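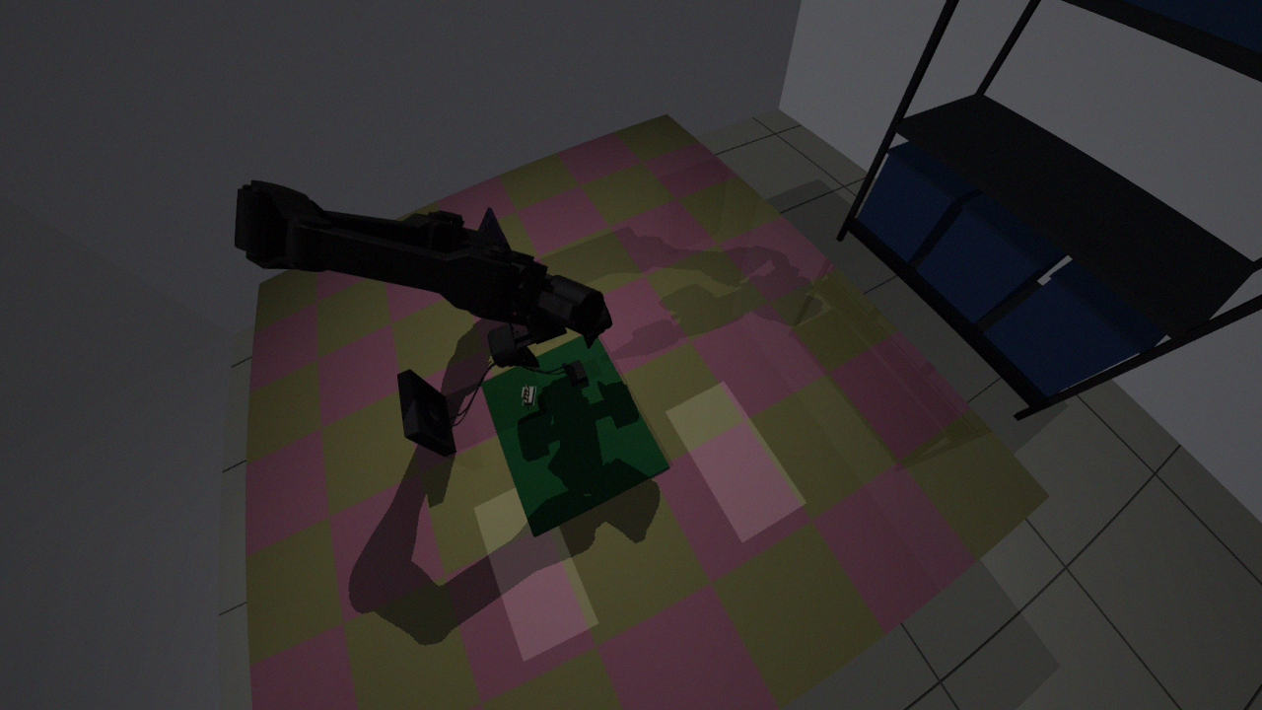
Tip for the workshop: check the cable before every long run

Last September our arm stopped in the middle of a job with a position fault. The cable under the gripper had caught on a part and pulled the wrist to one side. Now I move the arm slowly through the whole path first, at 16 percent speed, and I watch only the cable. Leave enough slack for the farthest point, but keep the loop off the board. If it catches, press the stop button and do not pull by hand. After 100 cycles I check the clips again.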